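How to Rehearse a New Robot Cell With Your Crew Before It Arrives

Posted November 14, 2023

We do this at Flodix every time a two-arm cell is on its way to the packing floor, and I love this part of the job! You set up the arms in simulation, bring in the people who will work beside them, and let them poke holes in the plan while changes are still cheap.

1. Build a practice room. It doesn't have to look like your plant. Ours at the Zenudville site has a laptop on a black cabinet, a painting on the wall and a banjo on the floor, and the crew got talking right away. What you want is two arms, a work surface and things at different heights and distances.

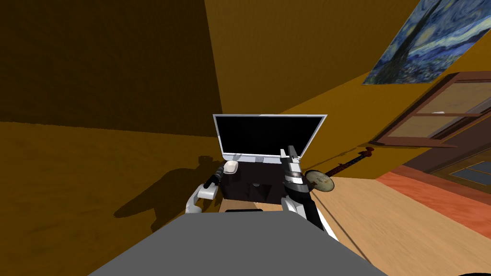 Both arms angled in toward the cabinet, practice room view.

2. Put the operators in the driver's seat. Two people per session works best – one runs the arms, the other writes down every question. Swap after an hour. Packers know things about grip and reach that never made it into our spec, so write those down in their own words.

3. Switch to the close view. Look past the fingers and ask the operator to call out what they'd want to know before closing them. Is the part square? Can I see enough of it? Those calls become your checklist for the real cell.

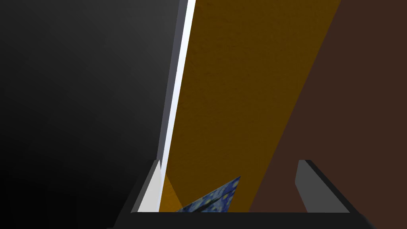 Kandasamy: We ran ours in June and the biggest change was the job titles. Half the line went from lifting cartons to watching the arms, and they wanted training hours on the schedule before anyone signed off. Put that in your steps!

Good point, and it's now step four.

4. Write the new jobs down. List who clears a stop, who restarts, and who can say no to a restart. Add paid training time next to each name.

5. Run around 1,000 practice picks before install day, spread over 5 shifts so the night crew gets its share. Save the notes in the Emenen folder with the cell drawings.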